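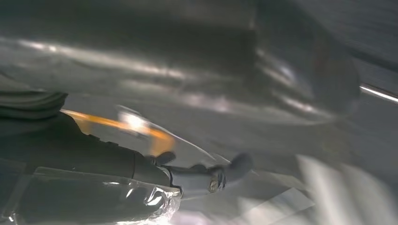
Search this site
Type a word and press Go

Why Do Shiny Things Shine?

Reading time: 3 minutes

Look at the back of a spoon and you will probably see a bright spot on it. Now look at a brick. The same lamp may be lighting both of them, but the brick has no bright spot at all. The difference is in how each one sends light back to your eyes.

Light travels in straight lines until it hits something. When it hits a surface, some of the light is soaked up and some bounces off. The bouncing is called reflection. You see a brick, a spoon or your own hand when light bounces off it and goes into your eye.

Smooth and rough

Think of rolling a ball at a flat wall. It bounces away in a direction you can guess. If you roll it at a pile of rocks, it could go anywhere.

Light does the same thing. On a very smooth surface, the rays that come in side by side leave side by side. They stay in order, and you see a sharp reflection. A mirror works this way.

On a rough surface, the rays scatter in all directions. Paper feels smooth to your finger, but under a microscope it is a tangle of tiny fibers. That is why you can't see your face in it.

In between

Many things are neither mirrors nor bricks. A satin surface is smooth, with very small bumps or scratches. It keeps some of the light in order and scatters the rest, so a lamp shows up as a soft, pale patch with fuzzy edges.

Brushed metal has fine scratches that all run the same way. The scratches spread the light out sideways, across the brushing, and a small lamp can turn into a long streak.

Curves change things too. A round pot often has a stripe of light along its side - move your head and the stripe moves with you. The pot stays the same, but a different part of it is now sending light to your eye.

Try it yourself

You need a sheet of kitchen foil and a flashlight.

1. Lay the foil flat, shiny side up, and shine the flashlight on it from one side. Look for the bright spot.
2. Crumple the foil gently, then open it out again.
3. Shine the flashlight from the same place.

The foil is made of the same metal as before, but now it has lots of small slopes facing different ways. Each one sends light somewhere else, and you see many little sparkles.

Words to know

Ray: a thin line of light.
Reflection: light bouncing off a surface.
Scatter: to spread out in many directions.

Written by Jozefína Bartoš

More to read
Why is the sky blue?
How do shadows grow?
What is a prism?
Where does an echo come from?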